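Re: [Halturance-list] Clothes swap – hangers and racks

Kári Vestergaard wrote:
> Do we hang everything this time, or leave some in bins? I can bring 58 hangers.

Hello Kári, and hello all,

Bless you for the hangers! I'd hang the good coats and blouses and leave the rest folded, colour by colour if you've the patience.

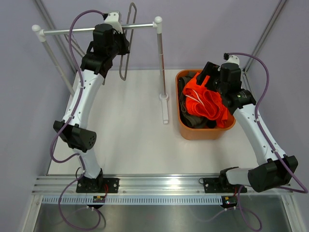
My neighbour in Doren has a second rack she'll lend us – a bit wobbly, but it did us proud in January. I'll bring the kettle too.

Warmly,
Bron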